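Notebook, open day, December

Starting this while the kettle boils, because if I leave it until tomorrow I will only remember the parts that embarrassed me. Lionel, you asked for notes you could read on the train, so I have tried to write in whole sentences. You know how well that usually goes.

We opened the doors at nine in the morning and I was still on my knees taping down the network cable when the first family walked in. The mother very kindly asked if we were ready, and I said yes, which was a generous way of putting it. The power supply for the big screen was in the Castillo box all along, under the spare tool flanges, exactly where Lionel Barbier told me it was on the phone. I had looked in that box twice. Let the record show it.

We had planned on 200 visitors, going by the sign-up page, and printed 50 of the fold-out sheets for children. The sheets were gone before lunch. For the spring day we should print 700 and have the leftovers for scrap paper all year, and I would also like the drawing of the arm on the front to be bigger, with room to color it in. Several kids colored it in anyway, very small and with great care, sitting along the wall by the coat hooks.

The Itemport bin-sorting demo ran in the front room, and I mostly left it alone. It is a good solid thing to show people, and the Nakbridge visitors (there were 3 of them, all in matching rain jackets) stood at the rail a long while and asked sensible questions about cycle time and what happens when a part is upside down. I sent them the link to the Zamatby grasp notes and promised to follow up in January. Please somebody remind me. I wrote it on my hand and then washed up the cups.

The back room was where I spent most of the day, and it was lovely. We had the alphabet blocks out, and the idea was simply to let people ask for a block and then drive the arm over to get it, with me standing at their elbow. I had worried it would be too plain after the bins, with all that clatter and speed up front. I needn't have! People will wait in line very cheerfully to see a letter picked up if it happens to be the first letter of their own name. One grandfather wanted the pineapple for no reason he would give me, and he got the biggest cheer of the morning.

Things I want to keep from the driving sessions, in no order at all. Children are much better than adults at coming in slowly. Adults watch the arm, and children watch the screen with the wrist view on it, and the wrist view is the right place to look for the last little bit of the approach. I turned the screen around to face the chair after the first hour and everybody's driving improved, mine included. Square the fingers to the block before going down, not on the way down. The blocks are forgiving but a corner grab twists them, and then the person in the chair thinks they have broken something and goes pink.

Also, a note about light. The glare off bare wood was strong all day, and the arm throws a big soft shadow of its own wherever it goes, so there is a washed-out patch and a dark patch in the same view and they trade places as you move. I would like to try a blind on the window and one of the diffuse lamps from the store room before we run the block finder on anything from this setup. Pale blocks on pale wood under glare is asking rather a lot of it.

Wrist view, with the blocks out on the wood:

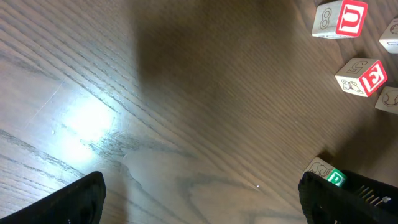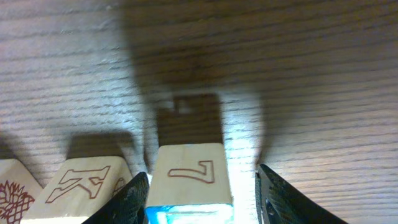
Back to the list for spring. A second chair, so that the next person can sit and watch the screen while they wait. A step for the smaller ones. The emergency stop needs a nicer label, as two people asked me if they were allowed to touch it, and of course I want them to feel very allowed. I would also put a proper card by the screen with the five or six things you can ask the arm to do, so whoever is minding the room can stop for a sandwich. I had mine at four in the afternoon, standing up, while a girl of maybe seven explained to me what a gripper was. She had it mostly right and I didn't like to interrupt.

The arm is parked and powered down, the blocks are back in their tub, and the key to the front room is on the hook behind my door. Lionel, I still have your good tape measure. It is in my coat.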